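What a Two-Armed Bench Kit Is Worth

I spent most of August with the Pornberg Valside, a kit of two black arms that bolt to a tabletop and come with a simulator. The kit sells for 3,396 dollars. Small shops and college labs keep asking me if they should buy one, and my answer is a qualified yes. The qualification has to do with which half of the kit you are paying for.

The simulated bench is where I did nearly all of my work. You get a wooden table, both arms, and a set of everyday things to pick up. My main task was small-parts placement, with a little blue piece and a square of cardboard as the target.
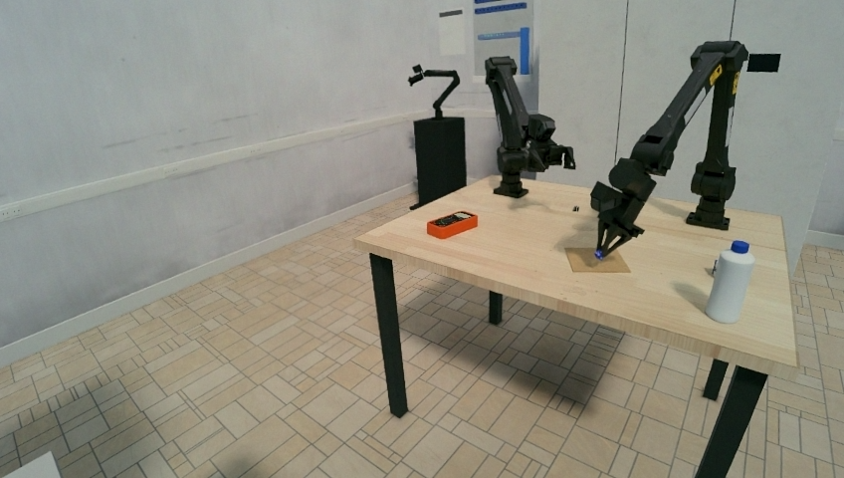
The simulator is the better half

Pornberg advertises the arms. The arms are fine. They are close to what Gurska sells, and Gurska has a better manual. What Gurska doesn't have is a practice bench with this much clutter in it. A multimeter and a capped bottle share the table with the parts, and an arm that swings low has something to run into. I like that. Real benches are never clear, and a program that only works on a bare table is no use to me.

The cameras can be placed where you want them, and you should move them often. A grip that looks centered from the front can look poor from above.
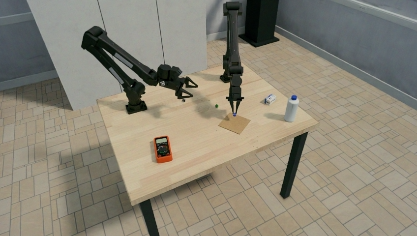
My complaint is with the lesson plan. There are 34 lessons, and the first seven use one arm only. By the time the second arm comes in, a new user has picked up the habit of treating it as a spare. I would bring both in by lesson two, even if one of them just has to stay out of the way. Staying out of the way is a skill too - most of my failed runs were two arms wanting the same few inches of air.

Veikko Eskola, who teaches an evening automation class and bought the kit before I did, disagrees with me on this. He thinks beginners need the slow start and that two arms on day one would send half of them home. He may be right about beginners. I am writing for people who have a shop to run and a few free evenings. 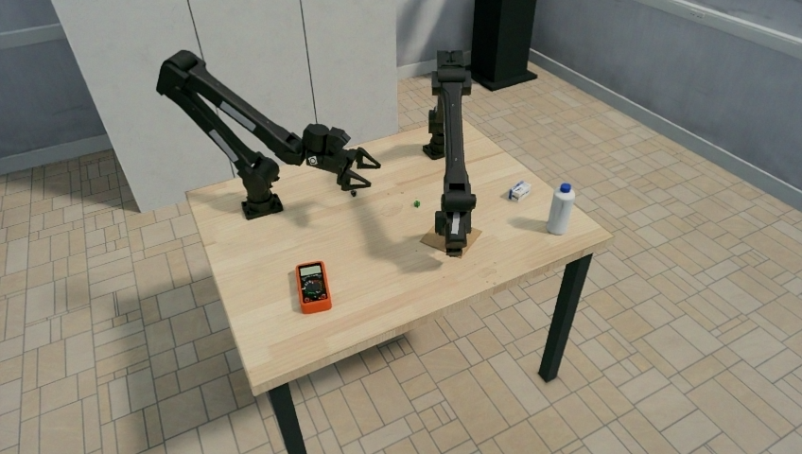
Can you buy the simulator without the arms?

Pornberg doesn't offer it that way. The software license is tied to the kit, and you register it with the serial number on the controller box. I asked if that would change and was told there were no plans.

I think that's a mistake on their part. Plenty of people would pay for the software, learn on it through a winter, and then order the arms once they had a job for them. Pichon already sells its software that way, and although its bench is plainer, I know two shops that went with Pichon for that reason alone.

The close view from behind one gripper is worth setting up early. It gives you a better sense of how much room the fingers need when they are spread, and how little is left when the other arm is working over the same spot.

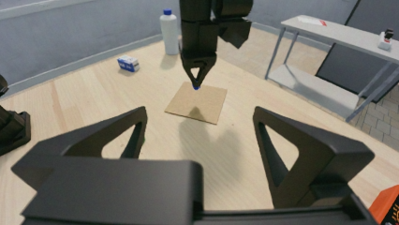

Who should buy it

If you have a real job in mind and want two arms to do it, buy the Valside and plan on living in the simulator first. If you only want to find out whether this kind of work suits you, the price is too high for that, and Pichon is the cheaper way to learn. I'm keeping mine. The arms are going on the back bench next month, once I've cleared the shelf above it.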